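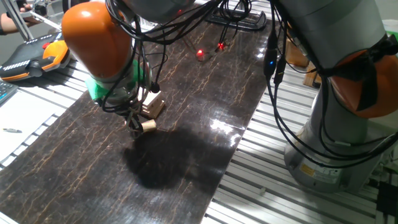 Minutes of the February programming and projection meeting, Zirnumer Cinema. The meeting opened at 10 a.m. in the main auditorium, with Danjuma Ibrahim in the chair and the programming, projection and front of house leads present. The projection lead opened with shadow detail on the small screen, carried over from the last meeting. Dark, glossy surfaces with fine lighter detail are the hardest test for the older projector; a deep brown tabletop with thin golden-tan veins is a fair example, as the veins should stay separate from the brown at normal lamp output. On the small screen such detail currently merges in the lower third of the image. The large screen does not show the fault.

Minutes of the previous meeting

Accepted with one correction. Under "Trailers," the text should say that trailer reels are locked at noon on the day before a title opens, and not at close of business.

Matters arising

The masking motor on the large screen has been serviced and moves freely in both directions. The scope preset was reset afterward and checked against the alignment chart. The flat preset has not been checked. Projection to complete before the next scope-to-flat changeover.

The hearing loop notice in the lobby has been replaced.

Spring season

The draft spring season was circulated before the meeting. It contains 16 titles, all confirmed except the closing film. Programming noted that the second half of the season leans heavily on long features and that the late show will run past the last bus on several evenings. Agreed to move the start of the late show forward wherever the early show allows a full cleaning interval between the two.

There was discussion of whether the subtitled titles should be grouped together or spread across the season. Programming prefers to spread them. Front of house reported that regular patrons ask for them on a fixed evening. No decision was taken. Programming to bring attendance by title to the next meeting.

Ekwueme bookings

Ekwueme has offered the restored print of Putum for a run of up to 9 shows, on a percentage with a minimum guarantee. The chair considered the guarantee high for a repertory title. Programming replied that the restoration has not played in the area and that the distributor will supply posters and a recorded introduction at no charge -- the introduction runs before the feature and has to be counted in the running time.

Agreed to accept the booking for the small screen, subject to the shadow detail fault being cleared first. Much of Putum takes place at night and it should not open on that projector in its present state. If the fault is not cleared in time, the run moves to the large screen and the family matinee moves to the small one.

Projection

The lamp in the small screen projector is within its rated hours. Projection suspects the gamma setting loaded after the last software update. The plan is to restore the earlier calibration file, run the gray ramp, and compare the result with the large screen. If the ramp is clean and the fault remains, the next step is to clean the port glass and inspect the light path. An outside engineer is not to be called until both steps are complete.

Content delivery was reliable during the period. One key arrived with the wrong start time and was reissued the same afternoon.

Ticketing

The Brato system continues to release held seats late. Holds are set to expire after 10 minutes, but front of house has seen seats remain blocked until the desk terminal is restarted. The vendor has asked for logs. Front of house to export them after the next sold-out show.

Programming asked whether Brato can print the running time, including trailers, on the ticket. It can, but the field must be filled in by hand for each title. Agreed to do so for the spring season.

Actions

Projection: restore calibration file, run gray ramp, report by email.
Projection: check flat preset on large screen.
Programming: return signed Ekwueme terms; confirm closing film; prepare attendance by title.
Front of house: export Brato logs; enter running times.

The draft schedule goes to the printer 5 working days after these minutes are circulated. Corrections to Danjuma Ibrahim before then.

Meeting closed at noon.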